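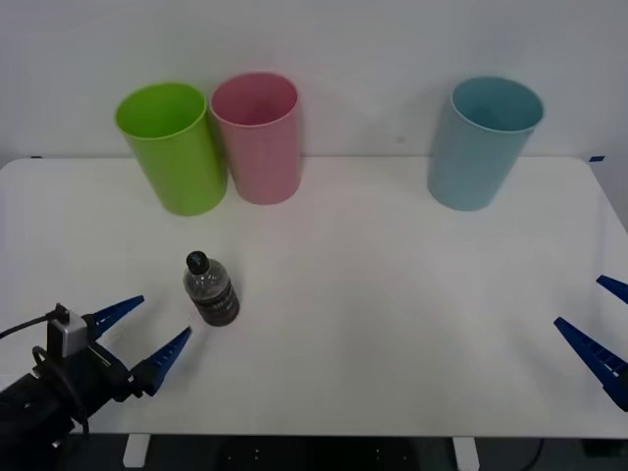
Flestex Gripper Trials: Progress Report to Pestari, Second Period

Status: on schedule, one item carried over
Period covered: close of last report to end of October
Work packages: WP2 (finger comparison), WP3 (controller), WP4 (camera placement, started)

1. Summary

The finger comparison on the two-arm table is complete for the cup and bottle set. Ridged wedge fingers are recommended as the baseline for the remaining work. The controller change described in the last report has been made on both arms. Camera placement trials have begun and will run into the next period. The durability test did not start and is carried over; see section 6.

2. Bench and object set

The bench consists of two arms facing each other across a white tabletop, one gripper per arm. Corner positions are marked with blue tape at the rear edge, and the fixed camera is checked against these marks at the start of each session. If either mark has shifted in the image, the camera is realigned before any trial is recorded.

The object set for this period was kept small on purpose. It has three plastic cups of one shape (green, pink, light blue) and a small water bottle with a screw cap. The cups differ in color only, so that any difference in detection between them can be put down to color and lighting. The bottle was included for its clear upper part, which gives the vision side trouble, and its narrow body, which gives the fingers a smaller target than the cups.

The standard start layout is as follows. Green and pink cups stand close together at the back left. The blue cup stands alone at the back right. The bottle stands forward of the green and pink pair. Both grippers start open.

The close pair is the harder case. A finger has to pass between two rims with very little clearance, and an approach that works for the blue cup will often push the green cup into the pink one.

3. Finger comparison (WP2)

Two finger types were compared: the flat parallel pads supplied with the Perron gripper, and the tapered wedge fingers with a ridged inner face made in our shop. Both were run on the same arms with the same approach paths and closing speed. A total of 2,000 grasp attempts were logged across both types and all four objects.

Of these, 358 were scored as failures. A failure is any attempt in which the object was dropped, tipped, missed, or moved a neighboring object off its mark. Attempts stopped by the operator for unrelated reasons were removed before scoring and are listed separately in the data package.

Main findings:

Flat pads accounted for most of the failures on the bottle. The usual fault was rotation of the bottle during lift, starting at the contact line.

Wedge fingers held the bottle more steadily but left marks on the label when closing force was set above level 6. Force is now capped at that level for all light objects.

On the close pair, the tapered tip was a clear advantage. Flat pads could not be placed between the cups without contact unless the approach was made from well above the rim.

On the single blue cup there was no useful difference between the two types.

One weakness of the wedge design should be noted. The tip is long, and a small error in wrist angle becomes a larger error at the point of contact. Calibration matters more with this finger — we now repeat it every Wednesday and after any finger change.
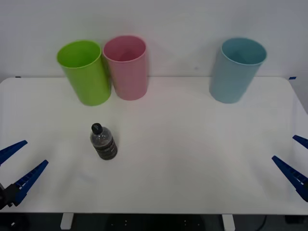 4. Controller (WP3)

Both arms now run from the Lemetti controller. The previous arrangement used one controller per arm, with a shared clock signal that drifted during long sessions. Under the single controller, start and stop commands reach both arms in the same cycle, and the drift fault has not been seen again.

Force readings at low closing speeds are still noisy. A filter was added, which helped, but it also delays contact detection. For the cups this is acceptable. For the bottle it means the fingers continue to close for a short time after first contact, and the wall flexes. We are testing a shorter filter window and expect to settle the value early in the next period.

5. Camera placement (WP4)

Two views are under comparison: a fixed view of the whole table, and a close view from the wrist. The fixed view is steady and gives good positions for the cups. It is weaker on the bottle, where the detector tends to find the dark label and ignore the clear shoulder above it, placing the estimated center too low.

The wrist view corrects this at short range, but the cable limits rotation on some approaches. A new cable route is being tried on the left arm. Reflections from the tabletop were also noted in early sessions. The overhead lighting has been turned down and no further change is planned unless the fault returns.

6. Carried over

The durability test requires a second full set of wedge fingers, which was not ready in time. Machining is booked. The test plan is unchanged, and no additional funds are requested.

7. Next period

Complete the filter tests and fix the controller settings.
Finish the camera comparison and report on the combined view.
Begin the durability test on delivery of the second finger set.
Add handovers between the two arms, starting with the blue cup.
Extend the object set to items with handles.

The data package for this period, with the trial log and the list of removed attempts, will be sent separately — please use the revised column headings when comparing it with the first delivery.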